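Search this site Search Go

How I record number puzzle demos on a two-arm robot

I get asked about this one a lot, mostly by folks who just got their arms bolted down and want to know what to teach first. My answer is always a kids' puzzle. A wooden number board gives you small flat tiles, tight slots and a clear finish, and you can reset it in a few seconds between takes. I've recorded over 200 runs of it by remote control now, so let me walk you through how I do it (and where I lost a whole afternoon the first time!).

Before you start

You need both arms homed, the wrist cameras streaming and enough bare table in front of the board to spread the loose tiles out. I run everything through Skundmont, our teleop program, but any setup that maps your hands onto the two grippers will do. Set the gripper speed to about half of what you think you want. You can bump it up once your hands have learned the lag.

Step 1. Lay out the board

Put the board a little off to the side of the arm that will do most of the placing. I'm right-handed and I always place with the right arm, so my board goes right of center and the loose tiles go to the left of it. Don't line the tiles up! If every take starts from the same neat row, the policy learns the row and then falls apart the minute somebody nudges a tile. I just drop them and let them lie, as long as they're face up and have some space between them. 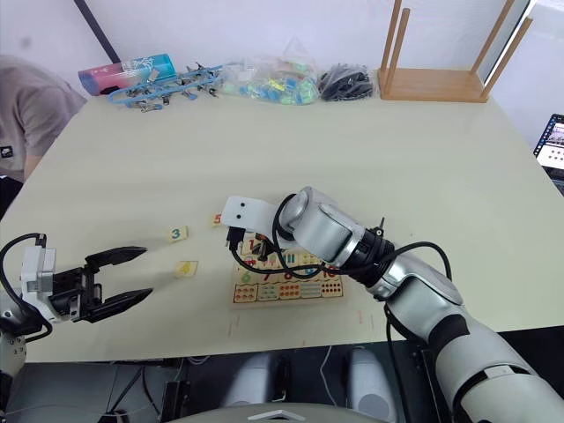
The 3, 4 and 5 waiting to the left of the board, with the right gripper over the puzzle.

Step 2. Do a dry run with no recording

Drive each gripper over to the tiles and back. You're checking that the cables don't snag when the wrist turns, and that you can reach the far row of the board without the elbow hitting its limit. If the elbow does hit its limit, move the board and not your chair. I fought with my chair for ages before Bernadette Rolland came by and slid the board two inches toward me. Problem solved.

Step 3. Pick up the tile

Come straight down, fingers open just a bit wider than the tile. Wide open feels safer, but then the fingers sweep over the neighbors on the way down and you've got a mess. Close slowly and stop when the tile stops sliding. Then lift an inch and wait a beat before you travel. That little pause makes it much easier to cut the recording into segments later, and Ferrand (the script I use for the cutting) looks for exactly that kind of pause. 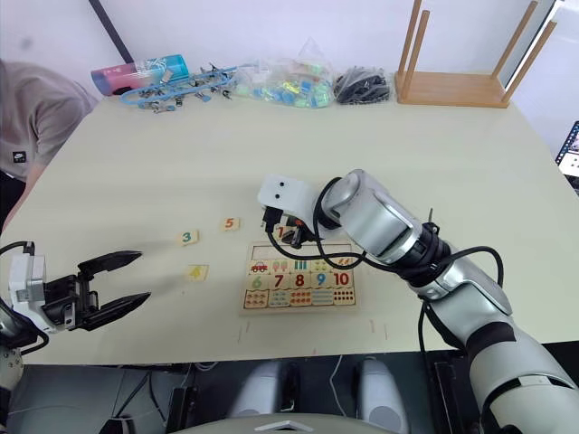
Order matters more than I expected when I started. I go from the lowest number up, mostly so that I don't have to think about it, and when you're forty takes in you really don't want to be thinking about it. So the 1 goes first, held in the right gripper at the top edge of the board, while the 3, 4 and 5 stay out on the table and the left gripper keeps its fingers open off to the side. Keep the idle arm parked like that. If you let it drift while you concentrate on the other one, the drift gets recorded too, and you'll be looking at it in playback as a weird little wobble.

Step 4. Set it in the slot

Line up one short edge of the tile with one short edge of the slot, touch down there first, then lower the rest. Going in flat almost never works for me -- you end up balanced on the rim. Once the leading edge is down, open the fingers a hair and use the closed tip to press the tile home. Watch the wrist view for this part and ignore the head view completely. From up top everything looks seated.

If you miss, don't stop the take. Back off, regrasp and try again. Baptiste Hamel used to throw out every take with a fumble in it, and his model had no idea what to do after a bad placement. I keep mine, and I tag them "recovery" in the notes column so I can pull them out if I ever want a clean set.

Step 5. Finish with the last tile

The last one is where people rush. You can see the end coming, your hands speed up, and the final placement looks nothing like the others.

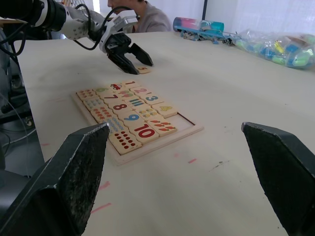 So slow down on purpose. I count to three in my head before I move in for that tile, then do the same approach, same pause, same edge-first touch. When it's seated, raise both grippers clear of the board and hold still for two seconds before you hit stop.

How many takes?

For one tile and one slot, 100 takes gave me something that worked most of the time. For the full set I'd double that, and I'd shuffle the tiles by hand between every single one. Check your files as you go, too. I had a run in July where take 104 onward saved with no left wrist video, and I didn't catch it until I loaded everything on Monday morning -- check the file sizes!

Next I'm going to try the same board turned sideways, with the arms swapped.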